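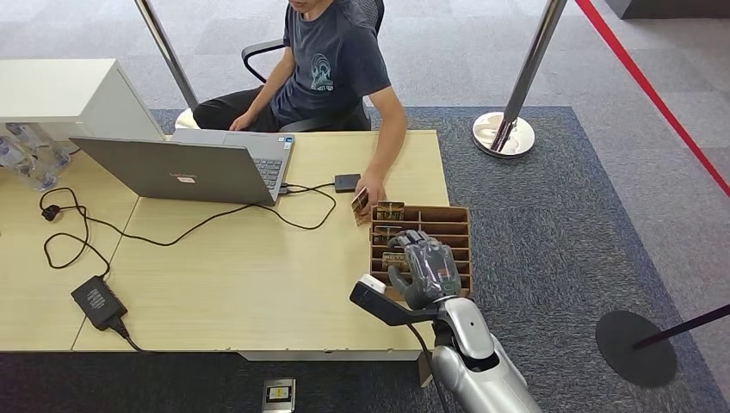

Sorting cards at a desk with a cardboard organiser.

Imrie Card Index Box

The Imrie is a flat-packed storage box for loose cards up to 9 cm tall. It is sold by Sumari and ships with dividers, a lid and a sheet of blank labels. Capacity is 3000 unsleeved cards, fewer if sleeves are fitted.

Construction
Double-wall corrugated board, white outside, brown inside. The base folds twice and locks without glue or tape. Allow 20 minutes for first assembly — the long seams should be creased by hand before folding.

Dividers
13 supplied, in plain grey card. Tabs are staggered left to right and take pencil or ballpoint. Extra dividers are sold in packs of 20. Dividers from the older Jakance box fit but sit slightly low, so the tabs may be hidden when a row is full.

Care
Store flat and away from damp. Do not stack more than three full boxes. Board that has been wet should be replaced, as it does not regain its strength.

Replacement parts
Lids and bases are available separately. Lids made before May have a shorter lip and do not fit the current base. Fitting queries go to Rosaire Ross at the parts desk.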